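学生课程项目报告:老旧住宅地暖分室控温改造初探
项目地点:Nuttall 学生公寓二层
小组:暖通方向第四组
提交日期:3/14/26

一、为什么选这个题目

选题的时候我们一口气列了好多方向,热泵、新风、太阳能热水都想过,最后一致投给了地暖!原因很简单:我们住的 Nuttall 公寓就是地暖,一层楼共用一个温控器,装在走廊尽头。走廊暖了,系统就停,朝北的房间还凉着;走廊冷,朝南的房间又热得要开窗。冬天在楼里走一圈,能看到有人穿短袖,有人裹着毯子写作业。这么好的题材就在脚底下,不做太可惜了。

我们给项目起名叫 Folis,要做的事是给二层的分集水器加上电热执行器,每个房间配一个温控面板,由一台小控制盒统一调度,看看分室控温能把温差缩小多少,锅炉的启停能不能更平稳。

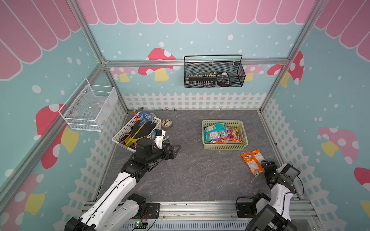 阅读时间:4 分钟

二、现场情况

二层的地暖管是原来装修时铺好的,分集水器藏在走廊的检修柜里,每一路都有手动阀门,但阀门上的标签早就看不清了。于是第一项工作就是认路:把所有支路关掉,一路一路打开,拿红外测温枪守在房间里等地面升温。这个过程慢得要命(地暖就是慢,我们算是有了切身体会),可每找到一路对应的房间,大家都特别高兴。

认路的时候还发现一件有意思的事:二层最大的活动室居然有两路水管,其中一路的手动阀只拧开了一点点。以前大家总抱怨活动室不热,把这一路开大之后,当天晚上就舒服多了。还没花一分钱设备费,先解决了一个老问题!

三、设备选择

执行器我们比较了常开型和常闭型。常闭型断电就关水,房间会慢慢凉下来;常开型断电保持通水,冬天更稳妥,但夏天如果做地面供冷就要多考虑一层。公寓没有供冷,我们选了常开型。

温控面板用的是 Birico 的基础款,带室温传感器,还能外接地面探头。控制盒用 Arar 的入门型号,可以接多路面板,也有一个干接点输出给锅炉。选它们主要是因为学院仓库里正好有备件,接线图也齐全,对我们这种第一次动手的人非常友好。

接线之前我们把图抄了一遍,又在桌面上搭了一套模拟回路,用小灯代替执行器。灯一个个按设定亮起来的那一刻真的很有成就感。强电部分全部由实验室的老师带着做,我们只负责弱电和调试。

四、调试过程

第一版控制逻辑特别朴素:房间低于设定温度就开阀,高于就关阀。结果在意料之外,阀门动作很勤快,室温却像坐跷跷板。后来查资料才明白,地面有很大的热惰性,阀门关了以后楼板还在继续放热,等到面板觉得冷了再开,热量又要过很久才能上来。

第二版改成按时间比例开阀,每个周期 40 分钟,离设定温度越远,周期里开阀的时间就越长。改完之后曲线一下子平了,我们盯着电脑看了半天,谁都舍不得关窗口。

另一个坑是水力平衡。只有一两个房间要热水的时候,流量全压到这几路上,管子里能听见水声。我们先试着调低水泵档位,效果一般,后来在分集水器两端加了压差旁通阀,水声就小了很多。旁通阀的设定值不能太低,否则热水还没进房间就绕回去了,我们来回调了好几次才找到合适的位置。

面板的安装位置也值得写一笔。最初有一块装在书架旁边,正对着台灯,晚上灯一开它就以为房间很暖和。挪到内墙上、离地一米半左右,读数就正常了。

五、结果

改造后连续记录了 147 小时的数据。南北房间的平均温差从改造前的近 4 度降到了 2 度以内,锅炉的启动也明显没有以前那么频繁。由于记录期间室外天气比较平稳,遇到强降温时表现如何,现在还不敢下结论。
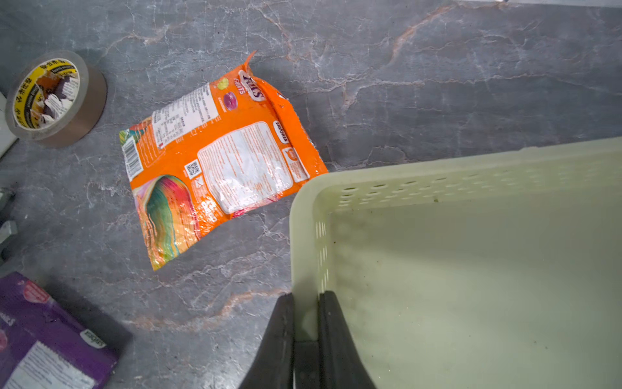
图 2 台面与零食包装袋

用气量我们没有单独给出结论。楼里只有一块总表,一层和三层的用量混在一起,硬要拆分的话误差太大。下一步如果能在二层的供回水管上装热量表,这个问题就好办了。

住户反馈倒是收到了不少。朝南的房间最满意,晚上终于不用开窗散热;朝北有一间反映早晨升温偏慢,我们把它的起始时间提前以后有所改善。还有同学问能不能用手机调温,这个功能我们非常想做,只是手头的控制盒不带联网模块。

六、不足和后续打算

首先是没有做外窗和墙体的测量。朝北那几间的窗缝漏风挺明显,再好的控制也补不回漏掉的热量,换密封条应该排在前面。其次是供水温度一直固定,没有按室外温度调节。如果加上气候补偿,白天暖和的时候可以用更低的水温,阀门也不必频繁出力。

我们打算 7 月停暖期间把分集水器彻底清洗一次,重新贴好每一路的标签,顺便把执行器的线整理进线槽。现在检修柜里的线实在有点乱,打开柜门要先做心理准备。

如果别的小组也想做类似的题目,强烈建议早点开始认路,并且给每一次调整都留出足够的等待时间。地暖的反应以小时计算,上午改的参数,往往要到傍晚才看得出好坏。我们前期就吃了这个亏,一天里连改好几次设定,最后根本分不清是哪一次起了作用。

附:原始温度记录、接线图和控制逻辑流程图已随报告一并上交,存放在课程共享文件夹的 Folis 目录下。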